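# 손 치료 프로그램 사례 조사 보고서

재활보건학과 캡스톤 과제, 8월 제출본

## 1. 조사 배경

물리치료와 언어치료에 비해 손 치료는 일반인에게 잘 알려져 있지 않다. 우리 조의 조원들도 수업을 듣기 전까지는 손 치료를 물리치료의 일부로만 생각했다. 손 치료는 손가락, 손목, 팔꿈치 아래 부위에 부상이나 수술이 있었던 사람이 다시 손을 쓸 수 있도록 돕는 분야이다. 보조기 제작, 부종 관리, 흉터 관리, 감각 재교육, 관절 운동이 여기에 포함된다.

우리 조는 손목 골절 후 석고 고정을 푼 성인이 집에서 하는 운동을 어떻게 이어 가는지 알아보기로 했다. 병원에서 배운 운동을 집에서 그만두는 경우가 많다는 이야기를 실습 지도 선생님께 들은 것이 주제를 정한 계기이다.

## 2. 조사 방법

조사는 Trutard 재활의원 외래에서 진행했다. 이 의원의 손 치료 담당인 Younes Kabbaj 선생님이 참여자 모집을 도와주셨다. 참여자는 11명이며 모두 고정 기간이 끝난 상태에서 조사를 시작했다. 신경 손상이 함께 있는 사람은 제외했다.

참여자에게는 운동 기록지인 Skakine 일지를 나누어 주었다. 일지에는 운동을 한 시각, 반복 횟수, 통증 점수를 적는 칸이 있다. 통증 점수는 0점에서 10점까지 본인이 직접 매긴다. 운동은 손목 굽힘과 폄, 아래팔 돌리기, 주먹 쥐기, 엄지 맞서기로 구성했고 하루 2회를 기본으로 했다.

악력은 첫 방문과 마지막 방문 때 같은 악력계로 측정했다. 앉은 자세에서 팔꿈치를 직각으로 굽히고 재도록 통일했다. 처음에는 조원마다 구령이 달라서 값이 흔들렸고, 연습 측정을 한 뒤에 구령 문구를 정해서 읽었다.
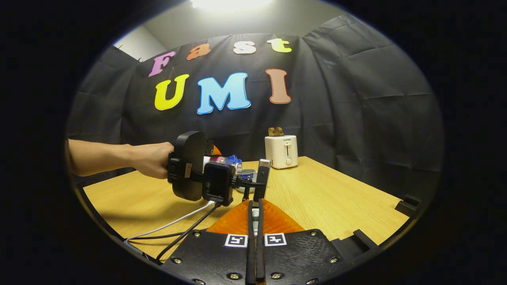

관절 가동 범위는 각도계로 쟀으며 측정은 한 사람이 맡았다. 측정자가 바뀌면 오차가 커진다는 점을 수업에서 배웠기 때문이다. 일상 동작은 병뚜껑 열기, 단추 채우기, 물컵 들기처럼 참여자가 스스로 고른 동작으로 평가했다. 물컵 들기에는 물을 채워 전체 무게를 900g으로 맞춘 용기를 사용했다.

## 3. 결과

참여자 가운데 2명은 중간에 일지 작성을 중단했다. 한 명은 직장 복귀 때문이었고, 다른 한 명은 이유를 적지 않았다. 나머지 참여자는 마지막 방문까지 일지를 제출했으나 빈칸이 있는 일지도 있었다.

저녁 운동보다 아침 운동이 더 자주 빠졌다. 면담에서는 아침에 손이 뻣뻣해서 시작하기 싫다는 대답이 여러 번 나왔다. 따뜻한 물에 손을 담근 뒤 운동하도록 안내받은 사람은 아침 기록이 비교적 고르게 남아 있었다. 다만 이 안내는 처음부터 계획한 것이 아니어서 비교 자료로 쓰기는 어렵다.

악력은 끝까지 참여한 사람 모두 처음보다 높게 나왔다. 그러나 고정을 푼 뒤에는 시간이 지나면서 자연스럽게 회복되는 부분도 있으므로 운동의 효과라고만 볼 수 없다. 아래팔을 바깥쪽으로 돌리는 동작은 회복이 느린 편이었고, 거스름돈을 받을 때 불편하다고 한 참여자도 있었다.

## 4. 논의

Tavares 복지관의 가정 운동 안내서와 비교해 보니 우리가 만든 설명서는 글이 많고 그림이 적었다. 참여자들도 엄지 맞서기를 글만 보고 따라 하기 어렵다고 했다. Driledar 보조기를 착용한 참여자는 보조기를 벗는 시간과 운동 시간이 맞지 않아 일정을 다시 짜야 했다. 이 부분은 담당 선생님과 상의하여 조정했다.

통증 점수 칸도 고칠 필요가 있다. 운동 전 점수인지 운동 후 점수인지 표시가 없어서 사람마다 다르게 적었다. 이 때문에 통증 자료는 분석에서 뺐다.

## 5. 다음 학기에 보완할 점

- 일지의 통증 칸을 운동 전과 운동 후로 나눈다.
- 엄지 맞서기와 아래팔 돌리기는 그림으로 설명한다.
- 보조기 착용자는 따로 시간표를 만들어 준다.
- 다치지 않은 쪽 손의 악력도 함께 측정한다.

일지 양식과 측정 구령 문구는 부록에 실었다. 참여자 이름은 모두 번호로 바꾸었다.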